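Why Does Rice Get Soft? The Science of Steam

Have you ever listened to a pot of rice? Really listened, with your ear as close as a grown-up will let you? First it's quiet. Then there's a tick, then a mutter, and then the whole pot starts grumbling and puffing like a tiny train. Something big is going on in there, and today we're going to find out what!

Start with one grain

Pick up a grain of dry rice and try to squash it between your fingers. You can't! It's as hard as a little pebble. That hardness comes from starch, a food that the rice plant packs into its seeds. Yes, rice is a seed! If it still had its outer coat on and somebody planted it in a warm muddy field, it could sprout, and it would use all that starch as its lunch box while it grew its first leaves.

Starch is made of very long chains of sugar, folded up and squeezed together. When they're dry they hold on tight. Cold water can sneak in a little way, but it can't pull the chains apart.

Hot water can. Water is made of tiny pieces called molecules, and when you heat them up they jiggle faster and faster. Soon they're bumping and pushing so hard that they wriggle right in between the starch chains. The chains loosen, the water moves in, and the grain swells up fat and soft. Scientists call this gelatinization (say it: jel-uh-tin-ih-ZAY-shun). It's the same thing that makes gravy thick and oatmeal gloopy.

Water that flies away

Some of the water in the pot doesn't go into the rice at all. It gets hot enough to turn into a gas, and that gas is steam.

Now for a surprise. Real steam is invisible! The white cloud you see over a kettle is made of tiny drops of water that have already started to cool down. Next time a kettle boils, look at the space right by the spout (from far away, because steam burns badly). There's a little gap that looks like nothing at all. That "nothing" is the steam.

Steam takes up much, much more room than the water it came from. That's why a lid rattles. All those speedy molecules need somewhere to go, and they bang on the lid until it lets a few of them out.

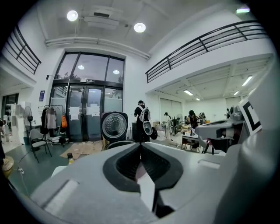 So why bother with a lid? Imagine cooking rice with no lid. The steam floats off into the kitchen, the water disappears too fast, and the grains on top stay crunchy. With a lid on, most of the steam is trapped. It touches the lid, cools a tiny bit and turns back into drops, and the drops fall down onto the rice again. It's rain, in a pot! The rain that falls on your roof works in much the same way. Water goes up as a gas, cools high in the air, becomes drops and comes back down.

How does a rice cooker know when to stop?

I love this part. A simple rice cooker can't see the rice and it can't taste it, but it can feel how hot the pot is.

At sea level, water boils at 212 degrees Fahrenheit, and then it gets stubborn. As long as there's liquid water in the pot, the temperature stays close to that number, because the extra heat is busy turning water into steam. Once the water has been soaked up or has boiled away, the bottom of the pot starts getting hotter. The cooker feels the change and click! It switches from cooking to keeping warm.

Crescencio Hinojosa, who is 7 and lives in Lirkcombe, wrote to ask if the click means the rice is ready to eat. Good question, Crescencio! It's best to wait a bit longer. The grains at the bottom are often wetter than the ones on top, and a short rest lets the moisture spread out.

Try it yourself: make it rain

You'll need a clear glass bowl, a plate that covers it, some ice cubes and a grown-up to pour the hot water.

Ask your grown-up to pour a little hot water into the bowl. Put the plate on top and pile the ice on the plate. Now wait and watch the underside of the plate through the glass. First it goes foggy, then you get beads, and then the beads join up and drop. Plop!

Draw what you see at the start and again at the end. What do you think would happen with no ice? Try that too, and put your two drawings side by side.

Written by Nicanor Zamudio, April 2020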